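The Pralus bed

Aug 15, 2018

Jasmina got to Clerkden before the dew was off. Late again by Mizanur's clock – he'd already watered two rows and was sitting on the upturned bucket, eating bread.

"They turned," he said.

She didn't ask which. Ran, nearly. Past the beans, past the Himden squash nobody liked, down to the Pralus bed. Eighty-six plants and every one of them sulking since June. Green, green, green. Now orange at the shoulders, one gone red clear to the tip.

She picked it. Warm already. Smelled like nothing, then like teh inside of a cupboard.

"Don't," Mizanur said.

She bit the end off.

Quiet for a second. Then not. Eyes streaming, hand flapping for the bread, him laughing so hard he dropped it in the dirt. She ate it anyway, grit and all.

"Well?"

"Fruit first," she got out. "Then – no. Give me a minute."

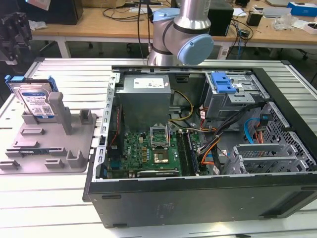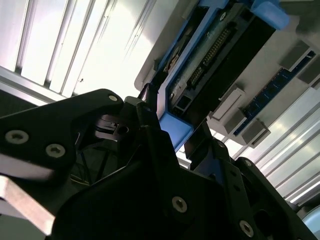
It took longer than a minute. He wrote "fruit first" on the seed packet and underlined it twice. Old Polishchuk had sold them the seed for $2,000 and a handshake, swore they would be sweet. Sweet!

"We pull them?" he said.

She looked down the row. Frost in October, if they were lucky. Her lips felt borrowed.

"Get the crates," she said. "And more bread, theres some in my truck."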